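Comparing two grippers in the simulator before we buy one

I have spent most of my lunch breaks since September on a small question: which gripper should go on the arm. We had narrowed it down to two, the Zondberg parallel one and the Gollton with the softer finger pads. Both are within the budget. Both bolt on to the same wrist. The data sheets make them sound much the same, so I wanted to try them on the job we have in mind, and the cheapest way to do that is in simulation.

The job is dull. Small parts come in, get picked up from a mat, and get set down on a square a short way off. Parts vary a bit in height. Sometimes they sit at a bad angle.

I built the models for both grippers from the drawings on the makers' sites. The Zondberg drawings were complete. The Gollton ones left out the mass of the fingers, so I used a guess and then tried it heavier and lighter to see if it mattered. It didn't matter much for slow moves. For fast moves it did, and I would want the real figure before trusting anything I say below about speed.

The controller is the same one we use on the real bench, MacRitchie, running through its simulation bridge. I left the gains alone. I did change the approach height, as the Gollton is longer and was touching the mat on the way in. I lost an evening to that before I spotted it. The gripper looked as if it was slipping when it was really being pushed up by the mat.

I ran 574 picks in total, split between the two, with the start position moved a little each time. A pick counted as good if the part was still in the fingers when the arm got to the square. I did not count how neatly it was put down, which in hindsight I should have.

On upright parts there was nothing between them. On tilted parts the Gollton did better, because the pads gave a little and the part settled. The Zondberg tended to catch one edge and tip the part over. With the part close to the edge of the mat, the Zondberg was easier to place, being narrower. Cycle time was about 4 seconds for either one, and most of that is the arm moving.

The friction values are the weak point. I took them from an old set of Pumatside tests done on rubber pads, and neither of these grippers has quite that rubber. If I set friction low, both get worse and the gap between them closes. I would not read much into a small difference in either direction.
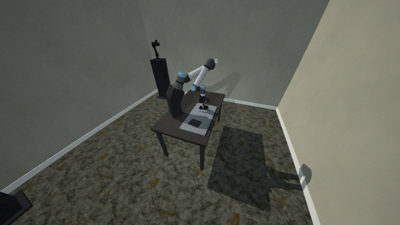 Handling and Automation Group

For the picks the gripper comes straight down over the part, with the forearm folded back from the elbow. I kept that pose for both grippers so the comparison was fair on reach. Coming in at a slant might suit the Zondberg better. I haven't tried it yet.

Shadows are switched on, by the way. They slow the run down a bit but I find it much easier to judge the height of the fingers with them, and for a long batch I turn the view off anyway.

Next on the list:

Get the finger mass from Gollton and rerun the fast moves.
Measure friction on our own parts, with a tilting board if nothing better turns up.
Score the put-down as well as the pick.
Add a wrist camera to the model and see whether the longer gripper blocks its view.

If I had to order on Tuesday I would order the Gollton, mainly for the tilted parts. I don't have to, so I will do the friction measurements first and put the numbers up when I have them. The settings file needs tidying before I share it.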